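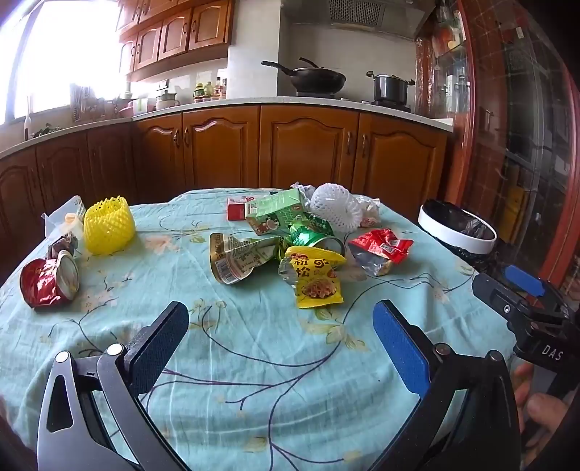
The kitchen table, scattered with wrappers.

I have been meaning to write about the tablecloth for ages, and it took a table full of snack wrappers to get me to do it. It's the pale aqua one with the thin dark branches and the blossoms, and I bought it the December we moved in, when the kitchen still smelled of other people's cooking and I wanted something on that round table that felt like spring. Réka Kiss was with me and told me it would show every crumb. She was right, of course, but I've never been sorry (and it goes so nicely with the orangey wood of the cabinets, which I didn't choose and have slowly come to love).

Anyway, snacks. We had people over, and when I say people I mean Zsolt Medve and Szabolcs Major, who came at 3 to help me sort out the pantry and ended up eating a good part of it. I had been saving things up from the big grocery store across town, the one where I always lose an hour in the snack aisle. There was the meat floss in the yellow bag, which I adore and which Zsolt approached like a man petting a strange dog. If you've never had it, it's savory and a little sweet and fluffy, and I like it best on buttered toast or over plain rice. There were drinks in cartons and fruit in those little net sleeves, and we talked until it was nearly dark and the pantry was exactly as messy as when we started.

So there I was in the evening with all of it still spread out over my blossoms. My mother would have swept the whole lot into the trash with one arm. I'm slower. I like to clear a table the way some people like to do the dishes, with the radio on and my mind somewhere else, and over the years I've settled into a way of doing it.

First I bring the wastebasket right up to the table. It sounds like nothing, but I used to walk back and forth across the kitchen with two wrappers at a time, and I'm amazed I put up with it. Then I go for the big flat things, the snack bags, and I fold each one in on itself so the crumbs stay inside. If you shake them you'll be finding bits in the cloth until your next birthday. Cartons get squashed, after a quick tip over the sink for that last sip that always hides in the corner.

The fruit nets I leave for last because I can never decide about them. I love the yellow one, standing up with its jagged rim like a tiny crown. Szabolcs says I should throw them all out and be done with it. I keep a few in the drawer under the dish towels, though, and they come in handy at Christmas, wrapped around the glass ornaments. One slipped over a jar works well too, if you're carrying jam to a friend.

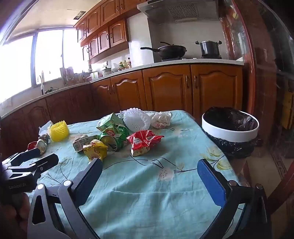
Washing the cloth

Once everything is off, the cloth comes off too. I gather it up by the edges and carry it out to the back step for a good shake, then look it over by the window for sticky spots. Those get a dab of dish soap and a few minutes to sit. After that it's a cool wash and the line if the weather is kind, or the back of two chairs if it isn't. I don't iron it, and the wrinkles fall out by the next day or so, or else I stop noticing them.

The pantry is still waiting. Réka has offered to come and be strict with us.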